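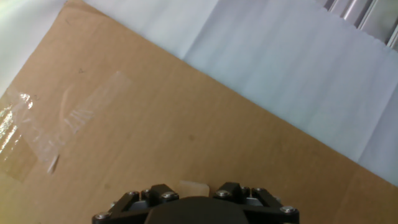

Re: [packing-list] Reusing flattened cardboard as table liner

Kenza Hajji wrote:
> Lay one flat sheet of cardboard over a cloth and you can skip
> the cutting mat altogether. The cloth stops it from sliding and
> the cardboard takes the wear. We have done this at Skedard since
> November and I would tell anyone to do the same. Old boxes are
> fine, tape and all.

Kenza, I'd like to believe this, but I have questions.

First, the tape. You say leave it on. Clear packing tape wrinkles, catches the light, and makes a slick patch right where you want some grip. Set a small block of wood half on tape and half on bare board and tell me it sits level. I peel mine off and lose some of the top layer of paper, so I won't pretend that's a great answer either.

Second, the cloth. A folded cloth has creases, and a crease under thin board is a ridge. On a ribbed aluminum top I can see wanting something soft in between. 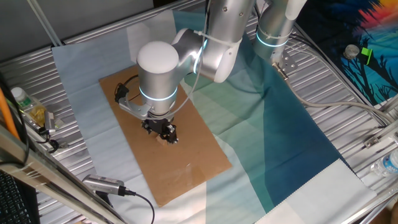
But then everything else ends up on the cloth too, or next to it: bottles, wrappers, cables. Pull on the cloth to straighten it and the whole lot moves. I'd want it clamped or taped at the corners before I called it a work surface.

Third, the fold line. A flattened box has one, and it never goes completely flat for me. I tried 3 sheets from Muvano boxes, left overnight under a stack of catalogs, and all of them came back up by lunch. Ashraf Lamrani swears by turning the crease face down. I did that with the last one and saw no difference.

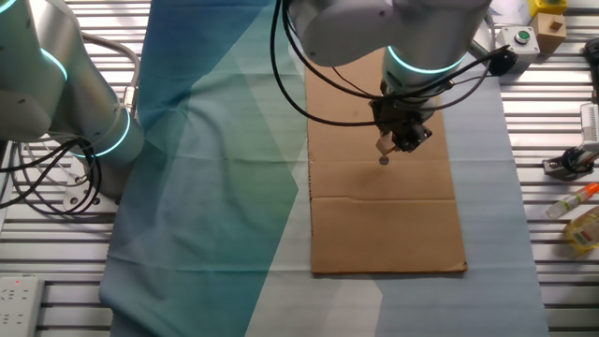

Cardboard lengthwise on the patterned cloth, crease a little below the middle.

So what weight of board are you using, and how long does a sheet last? "Since November" could mean one sheet or 20. If it's 20, a mat starts to look cheap.

Ashraf, same question to you.

Samir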